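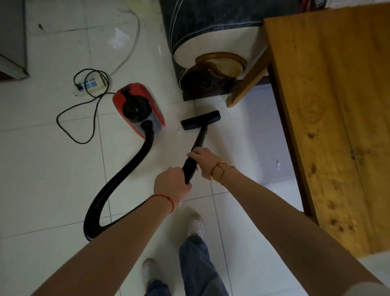 Playing with Others: Chamber Music for Pianists
Handout 3 - Rehearsing the slow movement
Tutor: Selvaraj Ranasinghe

Read this before the class and bring a pencil, your own part and, if you are a string player, a copy of the piano score. We will be working on the slow movement of the Holden trio. Groups who have been given the Ivanov sonata instead can apply nearly everything below, and there is a note for them near the end.

1. The score

The pianist is the only member of the group who sees all the parts while playing. This is useful, but it can make the pianist the person who corrects everyone else. String players should spend an evening with the full score before the first rehearsal and mark three kinds of place in their own part: where they have the tune, where they share it, and where they are part of the harmony. Many players find that they have been playing an inner line too loudly for weeks.

The Prevunell edition is the one we use in class. Its bar numbers start from the first full bar, so the upbeat is not counted. Some of you have the older Stetel parts, which do count it, and you will be one bar out all afternoon unless you renumber them. The Stetel cello part also has a slur missing over the second phrase. Pencil it in.

2. Choosing a tempo

Holden gives no metronome mark. Start at 80 to the quaver and see whether the violin can play the opening phrase in one bow without forcing. If not, go slightly faster. The usual mistake is for the pianist to choose a speed alone, at home, where repeated chords are comfortable at almost any pace. A string player has a limited length of bow and needs to be asked.

Once you have agreed, sing the opening together without instruments. Do it twice. If the second time is slower than the first, talk about why before you play.

3. Starting together

The violin leads the opening. The breath should last one full beat and be in the tempo of what follows. A sharp sniff tells the others when to play but gives them no idea how fast.

Pianists: watch the bow, particularly the moment when it changes direction, and put your hands on the keys early. A piano note begins at once and a string note takes a little time to speak, so a pianist who plays exactly on the cue will often sound early. Listen for the front of the violin sound and aim to be inside it.

4. Balance

The lid question comes up every year. I prefer it fully open, with the pianist playing lightly. The half stick makes the piano duller and takes very little off the volume. Most balance problems in this movement come from the left hand and the pedal.

Try these in rehearsal:

Play the first 12 bars with no pedal at all.
Play them again with the left hand alone, together with the cello. Match the length of the notes.
Add the right hand, still without pedal.
Put the pedal back, changing more often than you think you need to.

The cellist should say when the bass line starts to disappear. It usually happens at the first crescendo, where the piano doubles the cello an octave lower and covers it.

5. The middle section

The key changes and the piano takes the tune for the first time. String players tend to relax here and the pulse sags. The off-beat pizzicato is what keeps the music moving, so practise it with a metronome, then with the piano left hand, then with everyone.

The marking is dolce in all three parts, but the piano has a dynamic one level higher. Keep that difference. At the return, the violin needs a little time before the top note. Agree how much, and let the cello decide when the next bar begins.

6. Note for the Ivanov groups

With two players there is nobody to hide behind, and the long rests matter more. Count them together aloud once. The piano writing is thicker than Holden's and lies lower, so the advice on pedalling applies even more strongly.

7. For the class

Each group will play the movement once through and then work for the rest of its slot. Please record one rehearsal beforehand and listen to it separately, without comparing notes. Write down one place where you could not hear your own part and one where you could hear nothing else. Bring both.

Parts can be borrowed from the music library under shelf number 1426. Rub out your markings before you return them, except for corrections to wrong notes.

Handout revised 22/06/2019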